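Forum Mobile Manipulation » Praxis, Regeln, Normen » Schrankaufgaben: Abstand, Kraft, Freigabe

17 Antworten · 1.109 Aufrufe · 7-mal geteilt

hutsuliak_r
Wir schreiben gerade unsere internen Regeln für Aufgaben an Möbeln neu. Also Schränke, Türen, Schubladen, alles mit Scharnier oder Auszug. Die alte Fassung war für Greifen vom Tisch gedacht und sagt zu Türen genau einen Satz: »Türen sind vor Beginn zu sichern.« Was sichern heißt, steht nicht drin.

Mein Entwurf bisher:

1. Tür vor Beginn vollständig geöffnet, Endlage wird von Hand geprüft.
2. Kein Mensch im Schwenkbereich der Tür, solange die Antriebe freigegeben sind.
3. Kraftgrenze am Finger wird pro Objekt festgelegt, nicht pro Aufgabe.
4. Wer den Nothalt hat, macht nichts anderes.
5. Nach jedem Kontakt mit der Tür wird abgebrochen und neu angefahren.

Punkt 5 ist bei uns umstritten. Wie haltet ihr das?

Roksolana

barany_cs
Punkt 5 halte ich für zu streng. Wir räumen bei Jumside Ordner, Kartons und Stehsammler ein, und die Tür wird ständig leicht gestreift. Wenn ich jedes Mal abbreche, komme ich am Tag auf ein Fünftel der Durchläufe. Wir unterscheiden zwischen Streifen und Drücken: Unter der Schwelle läuft es weiter und wird protokolliert, darüber Stopp.

Punkt 4 unterschreibe ich sofort.

Demyd_O
Und wer legt die Schwelle fest? Bei uns war das am Ende immer der, der die meisten Durchläufe brauchte.

barany_cs
Die Schwelle steht in der Risikobeurteilung und wird nur zu zweit geändert. Wer sie ändert, trägt Grund und Namen ein. Hat bisher gereicht.

melnychuk
Zur Grundlage: Ihr müsst erst klären, was eure Anlage rechtlich überhaupt ist. Wenn der Roboter in einem Raum steht, in dem andere Leute arbeiten, dann ist das ein Arbeitsplatz und ihr braucht eine Gefährdungsbeurteilung, egal ob das Ding »nur Forschung« macht. ISO 10218 und die TS 15066 sind brauchbar als Orientierung, beschreiben aber keinen Zweiarmer an einem Aktenschrank. Die Lücke muss man selbst füllen und das auch aufschreiben.

Roksolana, dein Punkt 2 ist mir zu eng. Schwenkbereich der Tür reicht nicht. Es muss der Arbeitsraum der Arme plus das gehaltene Objekt sein. Ein Ordner an der Fingerspitze verlängert den Arm um eine halbe Unterarmlänge, und das rechnet kaum einer mit.

hutsuliak_r
Guter Hinweis mit dem Objekt, nehme ich auf. Formulierung wäre dann: »Arbeitsraum einschließlich größtem gehaltenem Objekt in ungünstigster Lage«.

zlata.k
Ich würde Kabel als eigenen Punkt aufnehmen. Steht bei den meisten unter »Ordnung und Sauberkeit«, da liest es niemand. Wir haben bei Cilinell im Februar einen Stolperfall gehabt, ein dünnes schwarzes Kabel auf grauem Teppich. Knie geprellt, zum Glück nicht mehr. Seitdem gilt: Was auf Laufwegen liegt, kommt unter eine Kabelbrücke oder wird umgelegt. Der Rest wird mit farbigem Band markiert.

Demyd_O
Kabelbrücken sind auch Stolperstellen — wir haben sie wieder rausgeworfen. Von oben zuführen ist besser, kostet aber halt.

zlata.k
Im Mietbüro darf ich keine Decke anbohren. Und eine flache Brücke in Gelb sieht man wenigstens.

khamphan_labor
Wir arbeiten bei Khamphan mit einer Klebelinie auf dem Boden. Innerhalb der Linie nur Bedienperson, 2 Meter nach allen Seiten, auch wenn die Arme gerade stehen. Die Leute an den Nachbartischen fanden das am Anfang übertrieben. Inzwischen geht keiner mehr drüber.

barany_cs
2 Meter in einem Großraumbüro? Dann kann ich drei Tische nicht mehr besetzen. Bei leichten Armen mit Kraftbegrenzung ist das nicht verhältnismäßig. Der Abstand muss sich aus Reichweite und Anhalteweg ergeben, nicht aus einer runden Zahl.

khamphan_labor
Kann man so rechnen. Wir haben gerechnet und dann aufgerundet, damit sich jeder die Zahl merkt.

melnychuk
Beides zulässig, solange die Rechnung in der Akte liegt. Aufrunden ist nie das Problem, abrunden schon.

hutsuliak_r
Damit wir vom Gleichen reden, ein Bild von der Aufgabe, um die es im Entwurf geht. Ordner am offenen Schrankfach, Tür offen, Büro dahinter. 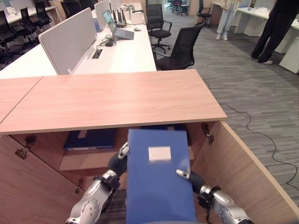 Umsetzen eines Ordners am Schrank unter der Tischplatte, rechte Tür geöffnet. Ein zweiter Ordner liegt im Fach.

Mir geht es vor allem um die rechte Seite. Tür nach außen, Arm daneben, und der Ordner wird nur zwischen den Fingern gehalten.

melnychuk
Der Ordner wird am Deckel und an der Kante gehalten, das ist für mich der Punkt, an dem deine Nummer 3 greifen muss. Kraft pro Objekt ist richtig, aber es fehlt die Fallhöhe. Schreib dazu: »Objekte werden so nah wie möglich über der Ablage geführt.« Ein voller Ordner auf den Fuß ist kein Bagatellfall.

Außerdem gehören die Scharniere in die Sichtprüfung. Möbelscharniere sind nicht für viele hundert Kontakte am Tag ausgelegt. Wir ziehen die Schrauben wöchentlich nach.

zlata.k
Auf dem Teppich rechts liegt ein Kabel in Schlingen. Das wäre genau mein Fall von oben. Und weiter hinten stehen zwei Leute. Wissen die, wo der Arbeitsraum aufhört? Aus dem Bild kann ich den Abstand nicht ablesen, ich frage nur, ob es eine Markierung gibt.

hutsuliak_r
Eine Markierung gibt es noch nicht, die soll mit der neuen Fassung kommen. Das Kabel nehme ich als Punkt 6 auf. Bisher sprechen wir die Kollegen vor dem Start an, aber das steht nirgends und hängt davon ab, wer gerade bedient.

Demyd_O
Ansprechen ist keine Schutzmaßnahme. Wer Kopfhörer aufhat, hört es nicht. Leuchte auf den Tisch, die an ist, solange die Antriebe freigegeben sind. Bei Tindwood haben wir das direkt an den Freigabekreis gehängt, da kann sie keiner vergessen.

Und wenn ich schon dabei bin: Bürostühle raus aus dem Arbeitsraum. Die rollen, und irgendwann setzt sich jemand drauf.

barany_cs
Leuchte ja. Stühle auch ja. Bei Punkt 5 bleibe ich trotzdem dabei. Wenn du bei jedem Türkontakt abbrichst, gewöhnen sich die Leute an, die Meldung wegzudrücken. Dann hast du weniger Sicherheit als mit einer sauberen Schwelle.

hutsuliak_r
Stand 19. Dezember 2022, überarbeiteter Entwurf:

1. Tür vollständig geöffnet, Endlage und Scharniere von Hand geprüft. Schrauben wöchentlich.
2. Kein Mensch im Arbeitsraum, einschließlich größtem gehaltenem Objekt in ungünstigster Lage. Bodenmarkierung.
3. Kraftgrenze pro Objekt. Führung nah über der Ablage.
4. Wer den Nothalt hat, macht nichts anderes.
5. Türkontakt über der Schwelle: Abbruch. Darunter: Protokoll. Änderung der Schwelle nur zu zweit, mit Begründung.
6. Keine losen Kabel auf Laufwegen. Zuführung von oben, wo möglich, sonst Brücke in Signalfarbe.
7. Leuchte am Freigabekreis.
8. Keine Rollstühle — also Bürostühle auf Rollen — im Arbeitsraum.

Punkt 5 gilt erst einmal auf Probe. Wenn im Protokoll Kontakte auftauchen, die sich keiner erklären kann, gehen wir auf die strenge Fassung zurück.

melnychuk
Bei 5 fehlt mir noch, wer das Protokoll liest und wie oft. Sonst wird es geschrieben und abgelegt.

Demyd_O
Ich bin weiterhin für die strenge Fassung, aber mit Hnats Ergänzung kann ich leben.

hutsuliak_r
Trage ich ein. Lesen macht bei uns die Bedienperson vom Folgetag, vor der ersten Freigabe.

Beitrag teilen (7) · Thema beobachten · 2 Lesezeichen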